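Tracing Your Family Line
Handout for the second meeting: when two records disagree

Welcome back, everyone, and thank you for the wonderful pile of family charts you left on my desk last time. I have read every one of them (some of them twice, with a pot of coffee), and I was so pleased to see how many of you wrote down where each fact came from. Keep doing that, please! In October we will start putting the charts into the class binder, and a date with no source beside it is a real headache to check later on.

1. The Beltrán problem

Most of you found the same snag in the Beltrán packet. The parish register at Masach has a Tomás Beltrán baptized as the son of Luis and Ana, while the family notebook says that his mother was Luisa. Both are old, both are in a clear hand, and it is very tempting to pick the one that fits your chart and move along to the next generation.

Before you do, ask who wrote each record and how long after the event. The priest was writing within days. The notebook was put together by a granddaughter 70 years later, from what her aunts had told her – and aunts, bless them, do mix up first and second wives. Luis may well have married twice, so look for a burial for Ana and a second marriage before you cross anybody out. Keep both names on the chart in pencil for now, with a question mark. 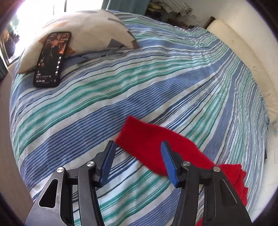
2. Same name, different man

Porkano is a small place and the families there used the same few first names over and over. I count 2 men called Mateo Beltrán in the packet, cousins I believe, and at least one printed pedigree has rolled them into a single very busy fellow with children in both Porkano and Jellport. Watch for the little things: a trade, a godparent, the name of a farm, whether he signed or made a mark. Page 425 of the old family history gives the Jellport children, and it is worth reading slowly with the register copy next to you.

3. For next time

Choose one person on your own chart whose parents you are not sure of. Write down every record you have for that person, oldest first, and next to each one say who gave the information. A page is plenty. Heriberto Esquivel has kindly offered to go over the Spanish abbreviations with anyone who is stuck, and he will be in the reading room from 10 until we begin. Bring your copies of the Masach pages with you, and a soft pencil.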